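People Are Being Paid to Fold Laundry for Robots, One Bed at a Time

June 3, 2026

Flendenwood has no robots that can put away a shirt. It does have a growing number of residents who will put one away while holding a plastic-and-metal claw, and they are getting rather good at it.

The claws belong to Jokano, a small automation firm that moved into the old shoe warehouse off the river road last winter. Jokano wants to build a learning system that handles household cloth: shirts, towels, pajamas, the stuff that piles up on the chair. Cloth is a well-known headache in the business. A mug has the same shape every time you reach for it. A sweater has a new shape whenever somebody drops it, and it gets dropped a lot.

So the company is collecting examples. Under a program it calls Kubiak, 20 households have taken home a hand-held gripper with a camera on it and a list of chores. They squeeze the handle, the fingers close, and the camera records what the fingers were up to. The recordings go back to the warehouse, where they are checked, trimmed and fed to the software.

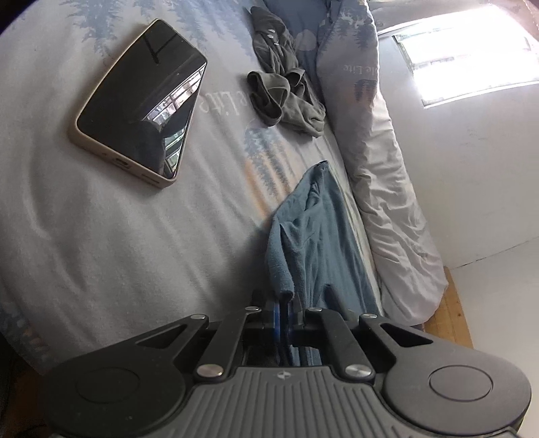 A fold of blue cloth meets the gripper during a bedroom session.

"We could do this in a lab with a white table and a white shirt," said Rawiri Tautahi, who runs collection for the program. "We did, for a while. The system got very good at white tables."

The trouble came when the early model was shown a real bed. According to Tautahi, it took a printed pillowcase for a garment and spent most of an afternoon trying to pick up the flowers. After that, the order went out for homes as they are. Patterned sheets are welcome. So are phones left on the mattress, duvets shoved to one side and clothes in heaps.

Each household is asked for 80 usable clips over the length of its turn. A clip starts with the garment in a state of disorder and ends when the person lets go for the last time. In between they may grab, drag, flip, smooth or shake, as long as the gripper does the work. Using the free hand is against the rules, and it is also the most common reason a clip gets thrown out. The second most common is a cat.

Collectors are told to move at a normal pace, and this has proved harder to explain than anything else in the handbook. Some go so slowly that a single sock takes longer than lunch. Others treat it as a race. Tautahi said the best clips tend to come late in a session, when people have stopped performing and started to be mildly annoyed at the laundry.

"That's the good stuff," he said. "Nobody folds a shirt with dignity in their own bedroom."

Mistakes are kept, up to a point. If a sleeve slips out and the person goes back for it, that is useful, as the software needs to see what recovering looks like. If the person drops the gripper and says something about it, the clip still counts, but the sound is removed. Clips where the fingers cover up the very thing they are holding are sent for a second look, and sleeves are the worst offenders. A cuff bunched between the fingers can be hard to tell from the rest of the shirt, even for the people paid to label it.
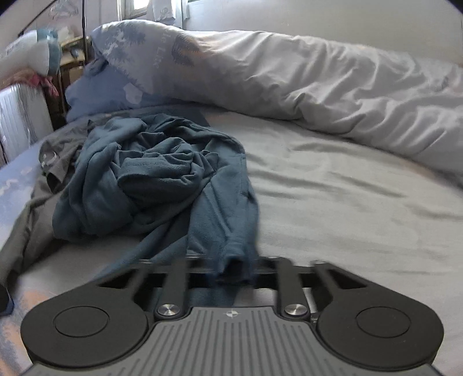
Flendenwood Ledger - Business and Technology Desk

Labeling happens upstairs at the warehouse, on software from Prukier, where a small team marks the moment of each grab and release. They also write a one-line summary. These started out formal ("subject garment relocated") and have since relaxed. One recent entry, shown to this desk on the condition that we not say which household it came from, reads in full: "Tries left sleeve, regrets it, tries right."

There is some disagreement upstairs about what counts as folded. The handbook shows a neat rectangle. Most homes, left to themselves, produce something closer to a thick envelope, and a few produce a roll. Jokano has decided to accept all three and let the machine form its own opinion.

Pay is by accepted clip, with a flat bonus for finishing. The company would not give the rate. It did say that 132 people applied for the first round, and that several of them asked whether they could send in their own laundry and have someone else do it. They could not.

Privacy rules are posted on the sign-up page. Faces are blurred, documents are deleted on sight, and a household can pull any clip it does not like within two weeks of handing it over. So far the main thing people have asked to pull is footage of the floor.

The next round opens in July and will take 50 households. It adds fitted sheets to the list, over the objections of at least one labeler. Tautahi said the team has not settled on what a properly folded fitted sheet looks like and would be glad to hear from any resident who knows.

Sign-up forms are available at the warehouse front desk on weekday mornings. Grippers are lent with a charger and a carrying bag, and must be returned with both.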